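2020-10-18

Dragon fruit, bagging and basket. Same fruit as the Stodov order, skins still firm. Wiped the baskets first and let them drain. Itzel Beltrán wants the fruit kept in clear bags with a paper slip inside, so most of the notes are on that.
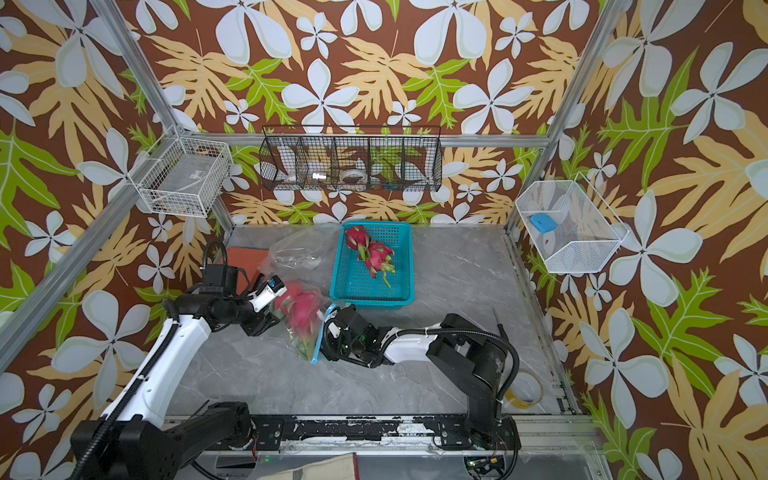

Dragon fruit in the turquoise basket and in a clear bag.

The bags are from the Borker box, 1,000 to a case. They are thin and hold a crease once folded. In February we had a heavier bag from Tovar that stood open by itself, and I would go back to it if the price is close. 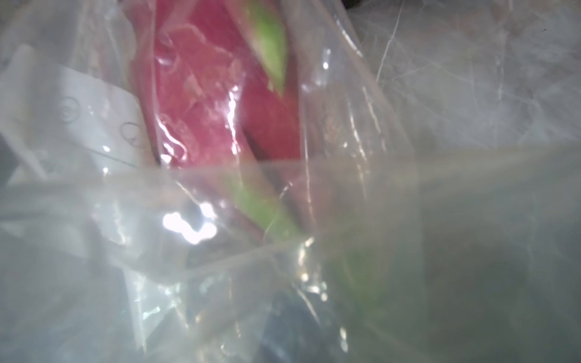
Slips need a rethink. We write them in pencil and they go in last, wherever there is room. With the slip lying next to the fruit and the plastic creased over it, the marks come out too faint to read. Try a darker pen and 10 slips on heavier stock. Fruit bigger than the last lot - the scales take up room too.

The basket is the easy part. Fruit goes in on its side, scales clear of the mesh,
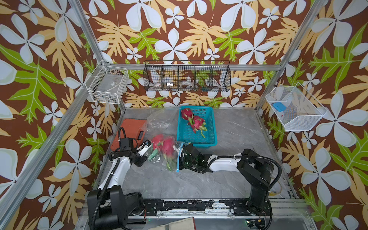

and comes out by the body, never by the tips. Two to a basket is my limit with fruit this size. A third would end up resting on the others and marking the skin.

Still to do: ask Jimitz for 12 more baskets, same size. 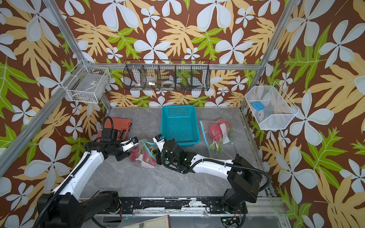
Do the green tips need trimming before bagging?
Leave them on. Cut tips brown overnight and the fruit looks old by morning.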